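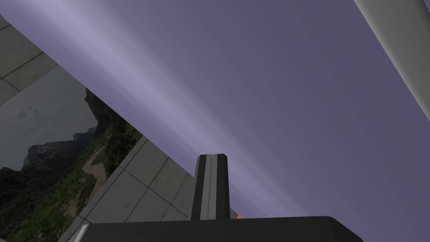 The wrist view in the Domdale practice world, with one finger of the gripper at the bottom and the mountain backdrop off to the left.

Frequently asked questions about recording for Domdale

Thank you so much for wanting to help us teach a robot! We get plenty of lovely emails asking the same handful of things, so Ffion Humphreys and I sat down over a long pot of tea and wrote out the answers properly. If yours is missing, please write anyway. We do like hearing from people.

What am I being asked to do?

You drive a simulated robot arm from your own computer and carry out a short task with it, such as picking something up and setting it down somewhere else. While you drive, our software saves what the arm's cameras see and every movement you ask the arm to make. One go at one task, from start to finish, is what we call an episode. The learning program studies a great many episodes and tries to work out what to do next from what it sees, a bit like a child watching you butter toast every morning until one day the child reaches for the knife.

How many episodes do you have so far?

At the last tally in September we had 1,086 that passed review, spread over 18 tasks. Some tasks have far more than others (everybody loves stacking, and hardly anyone volunteers for the drawer), so if you don't mind which one you get, choose "surprise me" on the sign-in page and you'll be handed whichever is shortest on episodes.

Do I need any experience?

None at all. Gwilym Pritchard had never so much as held a game controller before he joined us, and his episodes are now the ones we show to new people. There's a practice session first, and nothing you do in it is kept. Most people feel clumsy for the first part of it and then something clicks in the hands. Take as long as you like.

Why is the wrist view so tilted?

The wrist camera is fixed to the arm, so it turns whenever the arm turns. If you roll the wrist, the whole world rolls with it, and you may find the floor tiles running up the side of your screen and a great sweep of purple sky where you were expecting a table. It's a strange feeling at first! Keep your eyes on the main view while you move across the room, and switch to the wrist view once you're close to whatever you want to grip. The finger always stays in the same place in the wrist view, so it makes a good anchor if you feel lost.

Is it a problem if the wrist camera sees nothing but sky for a while?

No, please don't worry. The program needs to see the in-between moments as well as the tidy ones, and a real arm would pass through plenty of them. What we would rather you didn't do is park there. If you need to answer the door, press pause, and the recording will wait for you.

Why are there mountains?

Angharad Edwards picked that backdrop when she built the first room, and we've all grown fond of it. There are other backdrops too, and the software swaps them between sessions. We want the program to pay attention to the task and not decide that cups can only be lifted near a green hillside.

I dropped the object. Should I start over?

If you can pick it up again, do, and carry on. An episode with a fumble and a recovery in it is very useful to us — it shows the program how to get out of trouble. If the object has rolled somewhere the arm can't reach, press Discard and begin again. You won't lose any credit for discards.

What makes a reviewer turn an episode down?

Usually it's that the task wasn't finished, or the person pressed Stop while the gripper was still closed. Let go, back the arm away a little, and then press Stop. Myfanwy Lloyd looks at everything that comes in, and she'll send you a kind note if something went wrong so you can fix it next time.

How long is a session?

We cap sessions at 13 episodes, and we ask you to do no more than 2 sessions in a day. Tired hands make jerky movements, and the program will copy those just as happily as the smooth ones.

What do you save about me?

Your sign-in name, your episodes and the time each one was made. Your own camera and microphone are never used. If you'd like your episodes taken out later on, write to Heloísa Assunção through the contact page and she will see to it.

My arm moves long after I let go of the stick. What's wrong?

That is nearly always a slow connection. Close any other tabs, try the smaller picture size under Settings, and if it's still lagging, leave it for the day and let us know which task you were on.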